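## 4.2 The shared table and the things that live on it

We come now to the part of the study that gave us the most pleasure to write up, and which we had planned to keep to a single paragraph. The lounge at Juhász has plenty in it that a visitor might be expected to mention first. There are the tall warm-colored bookshelves, with strip lighting along their shelves, and there is the white counter with its long curve. In the written comments, though, people kept coming back to the table, and especially to the odd family of objects that lives there. Of the 786 comments collected for the Trustari project across its two sites, a surprising share had something to say about a flower, a book cover, a cup, or a wooden figure, and very few had anything to say about the chairs they had been sitting in while they wrote.

A word first about the two sites, as readers who skipped Section 3 will need it. Juhász is a small public lounge on the main street of Zarumville, used for waiting, reading, and the kind of meeting that doesn't need a door. Navov, across town, serves the same purpose and keeps roughly the same hours, but its tables are cleared every evening and set out bare in the morning. At Juhász the table is left more or less as people leave it, with a wipe-down and a little straightening. Neither place has written rules on the matter. These are habits that grew up by themselves, and the staff at both lounges seemed a bit taken aback that we wanted to ask about them at all.

We found it useful to sort the things on the Juhász table by how people treat them, and we settled on three loose groups. *Residents* are objects that stay on the table from week to week and that no one thinks of as available to take away: the white vase of flowers and the wooden artist's mannequin are the clearest cases. *Loans* are things meant to be picked up and put back, such as books, magazines, and games. *Passers-through* are cups, bottles, and small snacks, which come with a person and ought to leave with one. The groups leak into each other constantly, and we say more about the leaks in Section 4.3, but they held up well enough for the coding.

The mannequin deserves a few lines of its own. It is the sort of jointed figure sold for drawing practice, in light wood, and it is tall enough to be noticed over the chair backs. People re-pose it. They do it while they are on the phone, or waiting for someone, or making up their minds whether to stay, and they seldom remark on having done so unless asked. When we did ask, during the interviews in October, we got a flood of stories, including several about poses that had been "answered" by a different one later the same day. One comment card, which we are sorry not to have room to reproduce, was devoted entirely to the question of whether the figure looked tired.

Figure 4 gives an idea of how the table looks in ordinary use. The pose of the figure can be compared in the third and fourth views: in the third an arm is raised toward the head, and in the fourth one arm goes high above the head while the other hand rests on the hip.

**Figure 4.** The shared table at Juhász, four views. A clear water bottle with a blue cap appears in each.

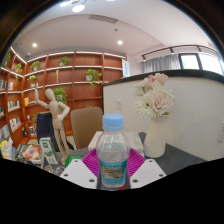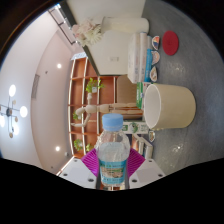
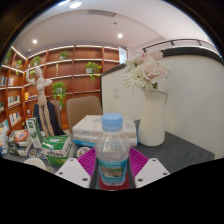
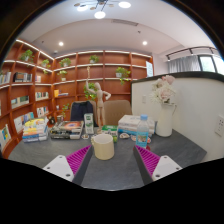
I would never move the flowers, one regular visitor told us, but I'll move the books all day long, and I couldn't tell you what the difference is. The same visitor went on to say that the books feel like they belong to whoever is sitting there, whereas the flowers belong to the table, and that it would be like going into a friend's house and turning the clock around. We have quoted this remark to a good many people since, and most of them have nodded and then told us about some vase or lamp or bowl of their own.

The distinction the visitor was reaching for turned up again and again in the comments, in all sorts of homely wording. Residents are described with the language of furniture or of company ("the flowers are always there," "our friend with the arms"), and loans with the language of errands ("I grabbed a book," "put it back on the pile"). It's interesting that the flowers at Juhász are artificial, and that hardly anyone seemed to mind. We had expected complaints, having ourselves a certain old-fashioned preference for the real thing, and we found three. Most of those who brought up the bouquet liked the daisies and the pale pink roses for being cheerful and for asking nothing of anybody. A few connected them with the white of the vase and of the counter, and felt that the whole corner would look cold without a bit of pink in it.

Books were a more complicated matter. Those that lie flat in a neat stack toward the back of the table, with white covers and touches of blue, were treated by many visitors almost as residents. People set things near them or looked past them, and several confessed that they had taken them for decoration and had never thought to open one. The colorful pile off to the side had a different reputation altogether. It was described as messy, friendly, "a rummage," and once as "the part of the table with a pulse," and it was where people said they went when they had a few minutes to fill. We suspect that the untidiness is doing some real work. A stack with its edges lined up looks finished, and a person hesitates to disturb it. A pile that is already crooked gives permission.

The staff's own view was a little different, and it is fair to give it some space. For them the pile was a daily worry, in a mild sort of way, as magazines slide and a game box with other flat things under it never sits quite level. They told us they had once tried squaring everything up at closing time for a period of 19 days, and had then given it up. The reason they gave was that visitors had begun asking whether the table was reserved. We have no measurements from that time and can't say how often the question came up, but the story was told to us separately by two people on different shifts, and it fits rather well with what we heard at Navov, where bare tables were often taken for tables that were waiting for somebody else.

Passers-through gave us the most trouble in the coding. A bottle of water would seem to be the simplest object in the room, and a mug hardly less so, yet both raise the question of whether a person is coming back. Visitors at Juhász read such signs with great care. A drink standing close to a chair was usually taken as a claim on that chair, and a drink standing in among the flowers and books was usually taken as belonging to the table, or to no one in particular. Several people said they would sit down beside the second kind without a moment's thought, but would ask around before sitting down near the first. A jacket over a chair back settled the matter for everyone. It was the one sign about which we recorded no disagreement at either lounge.

Small snacks behaved much as drinks did, with the added delicacy that people did not like to be seen looking at them. We had included a question about shared food in the first version of the form and dropped it after the pilot, in which 150 visitors took part, as the answers were short and somewhat embarrassed. What little we know comes from the longer interviews, where the topic came up by itself once the talk had warmed up. The general feeling was that anything left in the middle of the table is an offer and anything near the edge is not. Where exactly the middle ends was a subject on which two of our interviewees, a married couple, could not agree, and we left them to it.

A last point concerns leaflets and other printed matter set out in holders or boxes. These were the things the management cared about most and the visitors mentioned least. The green and white of the packaging was recalled by some, the contents by almost none. When we pressed the point, people told us that they had taken it all in as "part of the green bit," next to the books, and one person had assumed for years that it was tea. We return to the leaflets in Section 5, together with the corresponding rack at Navov, which stands by itself near the entrance and was remembered a good deal better.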